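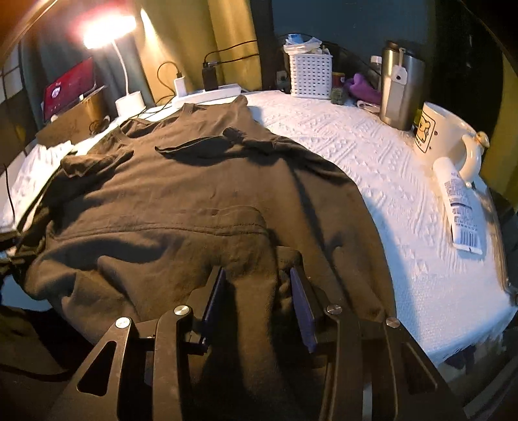

Sancombe Crew Neck T-Shirt, Dark Brown

Product code 534
In stock. Usually sent out the next working day.

Short-sleeved T-shirt with a round neck and a ribbed neckline. The body is cut straight, with enough length to stay tucked in when you bend down. The colour is a deep brown, close to black in poor light and warmer outdoors. If you are matching it to something you already own, order a fabric swatch first from the Swatches page.

Fabric and make

100% cotton jersey, medium weight. The cloth is washed before it is cut, so most of the shrinkage has already taken place. The shoulders are taped on the inside. There is no printed logo on the front or back, and the size and care details are on a small label in the left side seam, which can be snipped off.

The shirts are sewn for us at the Skelletbridge workshop, which also makes our long-sleeved version and the children's range. The jersey is knitted by Schwerdtfeger.

Sizes

Small: chest 92 cm, length 68 cm
Medium: chest 100 cm, length 70 cm
Large: chest 108 cm, length 72 cm
Extra large: chest 116 cm, length 74 cm

These are the measurements of the shirt itself, with the chest taken all the way round under the arms and the length from the shoulder at the neck down to the hem. The easiest way to choose is to lay a T-shirt you like on the bed, smooth it out and measure it. Pull the sleeves out to the sides before you start, or you will get the chest wrong. If you fall between two sizes, the larger one gives a looser fit over another layer.

Washing

Wash at 30 degrees with other dark clothes. Turn it inside out. The first two washes may give off a little colour, so keep it away from towels and pale bedding until then. Do not bleach. It can be tumble dried on low, but line drying keeps the neckline in better shape. Iron inside out on a medium setting while the cloth is still slightly damp.

Folding and storing

Spread the shirt face down on a flat surface and smooth out the creases with your hand. Fold one side in towards the middle, turn the sleeve back on itself, then do the same on the other side. Bring the hem up to the neckline in two folds. Folded this way it takes up the same space as our other T-shirts and fits the Zurnilgate drawer box, sold separately. Long spells on a thin wire hanger will leave marks at the shoulders.

Also available in

Navy, oatmeal, moss and white. The white is a slightly heavier cloth and has its own page.

Packs

Sold singly or in a pack of 4. All the shirts in a pack must be the same size, but you can mix the colours. Choose them in the drop-down list before adding the pack to your basket.

Returns

Unworn shirts can be sent back within 70 days for an exchange or a refund. Please leave the label in place until you are sure of the size. The returns slip is in the parcel, and a spare can be printed from your account. For packs, we can exchange single shirts, but refunds are for the whole pack only.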